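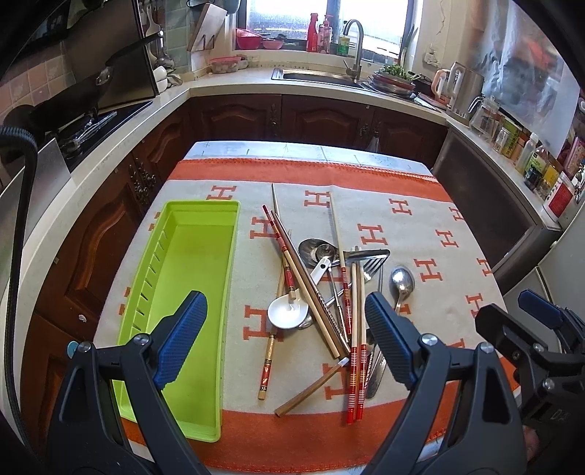 Chopsticks, spoons, a ladle, and a green tray waiting for all of it.

So a few people asked what I do all day now that Stakent has gone in on robots, and the short answer is: I put away silverware! With grippers instead of fingers. I used to be on the dish line at our Flindstead kitchen, sorting by hand, and I was fast (ask Crisanto Pascual, he still owes me lunch over it). Then they said a sorting arm was coming and wanted people who knew the job to record how it's done. I signed up that same afternoon, mostly out of nosiness.

You hold one gripper in each hand, pick a piece off the table, set it in the tray, and do it again. My first week I managed 83 clean runs and my forearms hated me. I'm at 348 now and the target for our group is 2000, so I'm not getting bored of spoons any time soon. Well, I am a little.
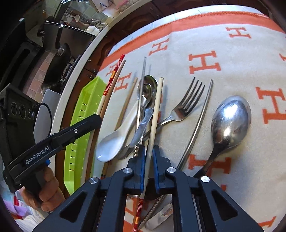

What I miss about the old line is the speed. By hand I'd scoop up five or six things at once and sort them while I was talking about somebody's kid's birthday party. Now it's one at a time, and I have to think about stuff my hands used to handle without me. Take a wooden chopstick, standing up between the two blue pads with a fork leaning right behind it. You squeeze, you wait, you lift slowly, and you try not to drag the fork along for the ride. The skinny metal ones are worse.

The pay is a bit better and my back feels great, I'll give them that. What I can't tell you is how many of us go back to the line once the arm is in. Jia from scheduling says there'll be jobs loading it and checking its work, and she's usually straight with us, but I'd like to see it in writing. Crisanto has already put in for a transfer to the Sturkis site. I'm staying put for now, at least until the 2000 are done, and I want that lunch before he leaves.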